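Striped carpet: care, spot cleaning and layout

These notes cover low-pile gray striped carpet in a workshop or office, where wheeled stands and heavy gear share the floor with foot traffic. They apply to sheet goods and planks. Deep-pile rugs need different handling.

## Vacuuming

Run the first pass along the stripes and the second across them. Narrow bands in several grays hide lint and fine grit well, so go by the calendar and not by how the floor looks. For a room in daily use, 3 times a week is enough. Set the brush height so the head moves freely. If it drags, raise it one notch.

Empty the canister at the halfway mark on floors over 60 square yards. Suction falls off well before the full line.

## Casters and stands

Small caster feet put a lot of load on a small patch of pile. Lift the stand or roll it with the stripes; turning it in place twists the tufts. Shift anything on a fixed base by one hand width each month, and vacuum the old contact points before they are covered again. Wipe the wheels with a dry cloth first. Grit packed into a caster leaves a gray line that is easily mistaken for part of the pattern. 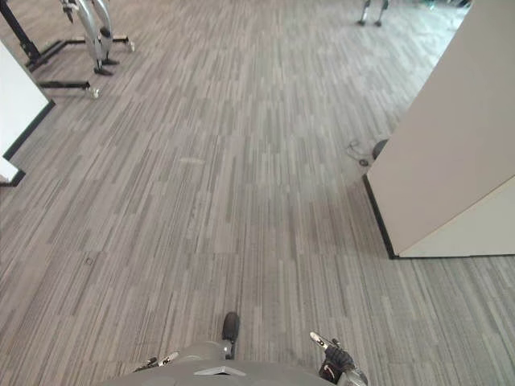

Ralero disagrees on the monthly shift: "I put a square of hard plastic under each foot and leave the stand where it is for the year. Moving it every month just gives you twelve dents to steam out." Plates do work on low pile. They should extend at least an inch past the foot on every side, and the edges need to be rounded or they will cut the backing.

## Raising dents

1. Vacuum the dent.
2. Lay a damp white cotton cloth over it.
3. Hold a steam iron just above the cloth for ten seconds. Do not press.
4. Lift the pile with a spoon edge, working across the stripe.
5. Keep traffic off until dry.

Repeat once if needed. A dent that survives two rounds is usually in the pad.

## Spots

Blot, don't rub. Work from the outer edge toward the center with plain water, then with a diluted neutral cleaner. Test the cleaner on the lightest band, where discoloration shows first. The dark bands will hide residue that later attracts dirt, so rinse those twice.
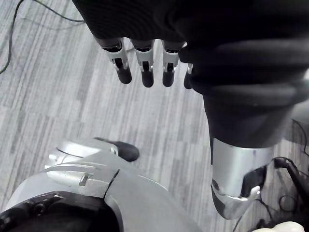
Machine oil and grease need a dry solvent applied to the cloth, never to the carpet. Solvent poured onto the pile can reach the adhesive and loosen it. Change to a clean part of the cloth after each blot.

## Baseboards

Use the crevice tool along the wall before the main vacuuming. A thin black baseboard shows dust on its top edge; wipe it dry, then vacuum what falls.

## Spares

Keep offcuts from the original lot. The Sketcombe shop floor was laid from lot 827, and a later patch from lot 141 is visibly lighter in the charcoal band. Store offcuts flat and mark the stripe direction on the back.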